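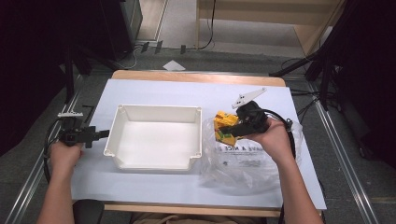

*Plastic bag, white tray, March.*

I moved the blog's backups off the old nightly script last month, and a few readers asked for the details, so I'm writing them down while I still remember the flags.

The old setup was a cron job that made a full tarball of the home directory and copied it to a second disk. It ran at 2 a.m. and kept everything. By the time I looked at it closely the disk held 491 archives, most of them nearly identical, and the oldest one would not open. The checksum file next to it had been written after the copy, from the copy, so it matched perfectly and meant nothing.

The new layout has two machines. Brendness is the desktop. Ding is a small box in the hall closet with two mirrored drives. Ding pulls from Brendness over ssh with a read-only key. The pull direction matters: if Brendness gets wiped or encrypted, it has no credentials that can touch the archive.

Snapshots are deduplicated by chunk. The first run took around 40 minutes, and later ones finish before I notice them. Retention is daily for two weeks, weekly for two months, monthly after that. Pruning runs separately, and only by hand -- I don't want a typo in a retention rule executing itself overnight.

Sneha Chauhan read my first draft of the config and pointed out that my exclude pattern for cache directories also matched a folder of scanned letters called `cache_county`. She was right. The pattern is now anchored:

```
exclude = /home/*/.cache/
```

I also added a restore test. Once a month a script picks 32 files at random, restores them to a scratch directory, and compares hashes against the live copies. Files modified since the snapshot are skipped and logged. The first run reported one mismatch, a mail index that had changed while it was being read. I now take a filesystem snapshot before the pull starts, and the second run was clean.

Still open: the offsite copy. It's an encrypted drive that I carry by hand, and it is already three weeks stale.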